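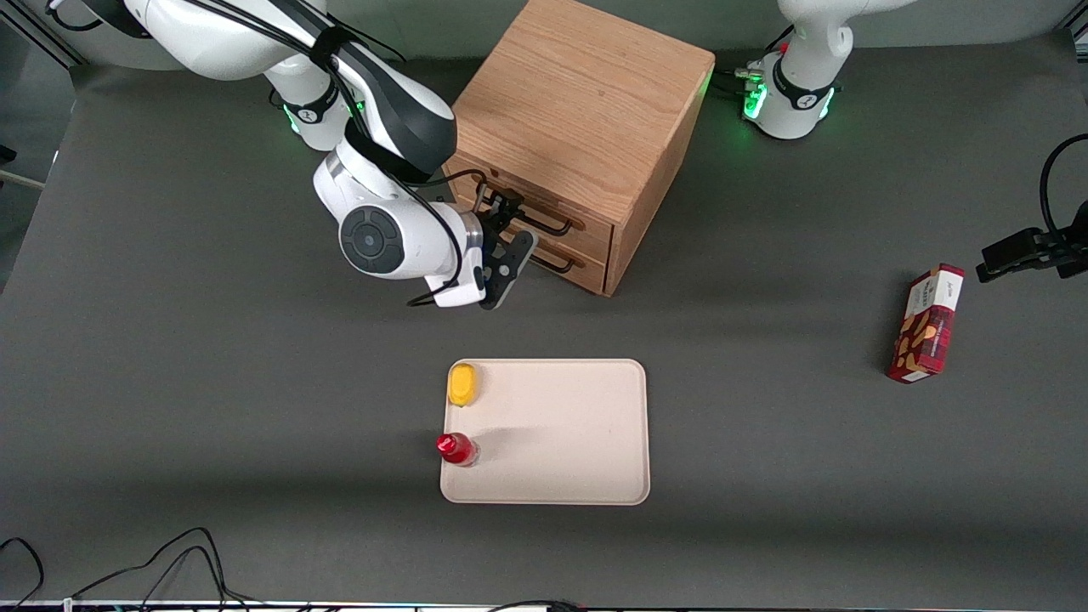

Pellegrini, the second feature from the Vandevon production company, runs for 117 minutes and spends most of them inside a failing regional cinema. The story opens in 2000, when the owner's daughter returns from the city to settle the accounts, and finds that her father has been lending money to half the town.

The screenplay is at its strongest in the kitchen conversations, where the family argues over small sums and avoids the large one. A long dinner in the first hour is handled with patience and some humour. The courtroom material is less assured. Several witnesses repeat what the audience has already learned, and a subplot concerning the projectionist's licence is dropped without explanation.

Photography favours muted colour and natural light, to good effect in the night exteriors. The score is used too often.

The reviewer attended the November screening at the Trandel Theatre, where dialogue in the rear stalls was at times difficult to hear. Recommended for mature audiences, with reservations about the final act.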